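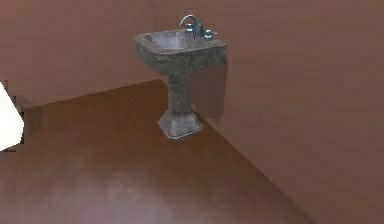
## Do night-shift workers want a reading room?

Skulano says it will open a reading room for the workers at its Prolomley plant in August, with 2,000 books on the shelves by the first night. I'd like to believe it. The last one, at the Wunderlich warehouse, opened with cake and a ribbon, and by spring its door was locked by 8 in the evening, when half the people it was meant for were just clocking in.

The new announcement has a lot to say about "a love of reading" and very little about opening hours. It does mention a survey: 68 percent of those asked said they would use a library close to where they sleep. Fine, but who wouldn't say that? The survey didn't ask how many hours they have left after a shift, a bus ride and a load of laundry.
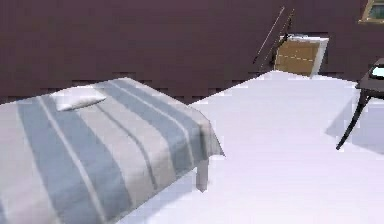 *Bedroom rendering: striped blanket, small white pillow.*

What people do read, as far as I can tell from the swap shelf at the Zerodia hostel, is whatever somebody left behind. The sign-out notebook there lists 423 loans, mostly crime novels and romances, plus a driving manual that seems to go out again the minute it's back. Poetry does better than you'd guess. The business books donated by head office haven't moved.

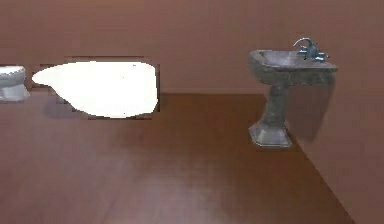 So my questions for Skulano are dull ones. Who holds the key at two in the morning? Can a temp borrow a book, or only permanent staff? Will anyone ask for titles in Spanish or Polish before the order goes out – or will we get another pallet of whatever the distributor couldn't sell? I sent these in and got back a press release I already had.

If the lights are on after midnight in August, I'll bring a box of my own paperbacks and say so in this newsletter.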